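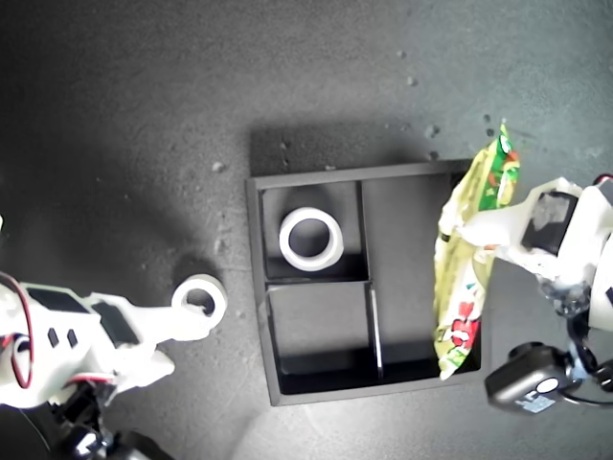

White roll of tape in a four-compartment black tray.

News > Press Releases > Fuel System

17th January | Gornholm Press Office

Gornholm Releases Kadel Return-Style Fuel Pressure Regulator

SISTTON: Gornholm has added the Kadel regulator to its range of fuel system parts for carbureted and injected street and strip engines. The unit holds a set base pressure under changing pump load and is adjustable from 20 to 50 psi by a single locking screw.

The body is machined from billet aluminum and has 4 ports: two inlets, one return and one gauge port. The diaphragm is compatible with gasoline and ethanol blends. A vacuum reference fitting is included for boosted applications and may be capped when not in use.
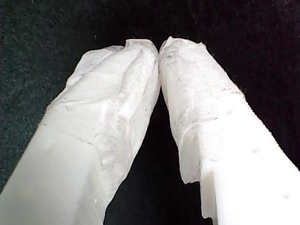 Fitment and Availability

The Kadel is listed under part number 3684 and ships with bracket, fasteners and O-rings. Fittings and hose are sold separately. The regulator should be mounted downstream of the fuel rail, with an unrestricted return line to the tank. Base pressure is set with the engine idling and the vacuum line disconnected.

Orders are open to dealers now. Retail stock will ship in March through Nassar, the distributor for the full Gornholm fuel line. Existing Gornholm brackets fit the new body without modification.

This site uses cookies to remember your preferences. Accept | Manage settings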